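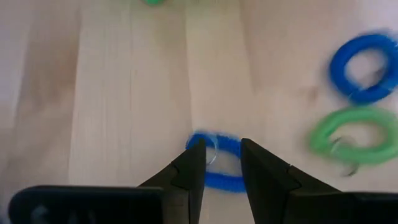
Cuaderno de taller – clasificación de llaveros por color
Mayo, entrada de la tarde

Retomo donde lo dejé antes de comer, que si no lo apunto ahora mañana no me acuerdo ni de qué rama estaba usando. (Era la de Clatis, la del planificador nuevo, no la principal. Lo pongo dos veces porque la semana pasada ya me equivoqué: rama de Clatis.)

La tarea sigue siendo la misma: coger los llaveros de espiral de la mesa y dejar los azules en la cesta azul y los verdes en la verde. Dicho así parece cosa de una mañana, y llevamos ya 41 ejecuciones guardadas desde que cambiamos el módulo de percepción. Me está gustando mucho, todo hay que decirlo, porque cada fallo enseña algo distinto y da gusto ir tirando del hilo.

Lo primero, la segmentación. El color lo separa muy bien, ahí no tengo queja ninguna. Lo que se le atraganta es decidir dónde termina un llavero y empieza el siguiente cuando son del mismo color y están cerca. Dos espirales azules que se tocan le salen como una sola pieza larguísima, y entonces el centro de agarre cae justo en medio, en la madera. He bajado el área máxima de la máscara a 4000 píxeles y, si se pasa, ahora la parte en dos antes de mandarla al planificador. Es un apaño, ya lo sé, pero de momento me deja seguir trabajando en lo otro.

Lo otro es la pose de agarre. Una espiral tumbada es casi todo agujero, y el centroide cae dentro del agujero. Parece una tontería, pero me tuvo un buen rato mirando trayectorias perfectas que cerraban los dedos sobre nada. La versión de Barreto calcula el esqueleto de la máscara y elige un punto sobre el propio anillo, con los dedos a un lado y otro del cordón. La he integrado esta mañana y va bien con los colores vivos y la pieza suelta. Con la arandela metálica todavía duda: el brillo le abre un hueco en la máscara y a veces toma ese borde por el borde del llavero. Apuntado para mirar con calma; quizá baste con rellenar huecos pequeños antes de sacar el esqueleto.

También he estado peleándome con el desenfoque de la cámara de muñeca. Cuando el brazo se mueve, las espirales se convierten en una mancha suave y la textura desaparece, así que el detector pierde confianza en el peor momento. He puesto una espera de 149 milisegundos después de cada desplazamiento y solo entonces se acepta la máscara. Se nota en el ritmo, claro, pero prefiero mil veces esto a corregir la pose con una imagen borrosa. Si alguien de Hasstead quiere probar con menos espera, el parámetro está en el fichero de percepción, arriba del todo, con su comentario.

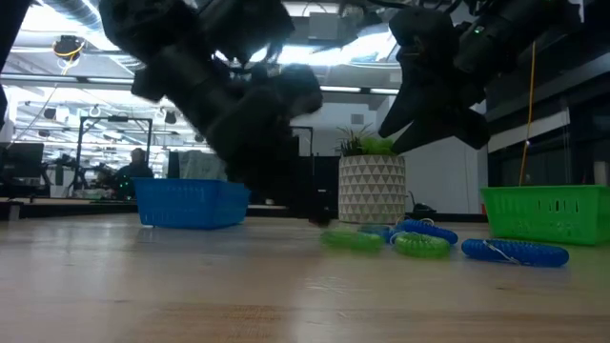

El brazo izquierdo baja hacia la mesa y el derecho queda en alto, con la pinza abierta; los cinco llaveros, más cerca de la cesta verde.

De la coordinación entre brazos hay menos que contar, pero lo dejo escrito. El reparto se hace ahora por cesta: el izquierdo se ocupa de los azules y el derecho de los verdes. El problema viene cuando una pieza azul está muy a la derecha, metida entre las verdes, porque los dos volúmenes de barrido se cruzan. Tidley (el planificador de colisiones) lo resuelve parando siempre al mismo brazo, y eso acaba en esperas absurdas. En el registro de la ejecución 2075 se ve clarísimo: el derecho pide paso, se le niega, vuelve a pedirlo, y así hasta que salta el temporizador. Quiero cambiar la prioridad fija por una según la distancia que le quede a cada pinza.

Pendiente para la próxima sesión:
– rellenar huecos de la máscara y repetir con las arandelas hacia arriba
– prioridad por distancia en Tidley, primero en simulación
– pasar el umbral de área a configuración, que ahora está metido a mano en el código (culpa mía)
– preguntar a los de Clatis si su rama admite ya dos objetivos a la vez

Dejo los registros subidos en la carpeta compartida y la calibración de muñeca sin tocar.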